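Posted in: Home, Small Defeats

I have a box for the blocks now. I mention it because for two years I didn't, and the blocks lived wherever they had last been trodden on.

The old system was a drawer. Anything could go in the drawer, so everything did: batteries, string, the instructions for a kettle we no longer own, and somewhere at the back, wood. I once priced up a proper storage unit from a firm called Fistance, who wanted 3199 for something with soft-close lids and a consultation. I declined the consultation. A plain blue box with no lid at all does the job, and it doesn't close softly or otherwise.

Then there's the cloth. I've a weakness for anything that looks a bit like a Mondrian, and a table covered in red, yellow and blue rectangles seems to me a cheerful place to put things away. It creases if you so much as look at it — I've given up on the iron — but the black lines do give you the feeling that everything has a proper place, even when it hasn't got there yet.

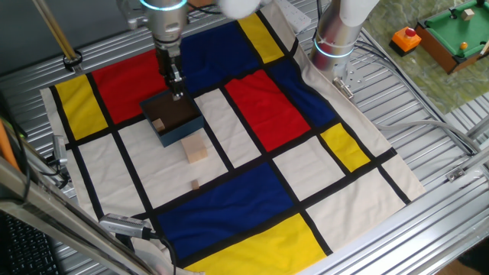
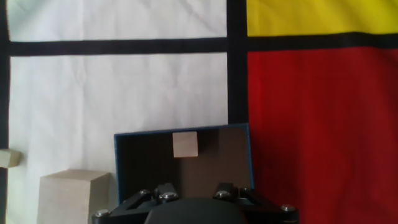

Blocks and box, at different points in the proceedings.
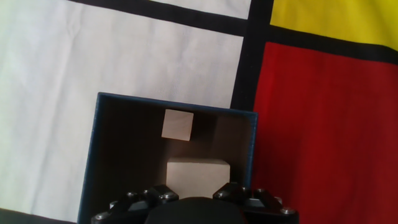 My one rule is that a box gets one kind of thing. Blocks go in with blocks. The moment a stray pen is allowed in, you've got yourself another drawer, only now it's on the table where visitors can see it. I've broken this rule three times since March and regretted it each time, most of all over the glue.

The other thing I'd say is buy the box bigger than you need. I measured mine with great care against the blocks I had, felt very pleased with myself, and was then given more blocks. Plain wooden ones are my favourites, the sort with no letters on and no opinions about your spelling, but they do breed.

Next on the list is the shelf in the hall, which at present holds one glove, a tin of something labelled Siteo and a good deal of post. I've been told to be ruthless. I was ruthless for most of an evening and ended up with two piles, both marked 'keep', and they're still on the stairs if anyone would like a glove.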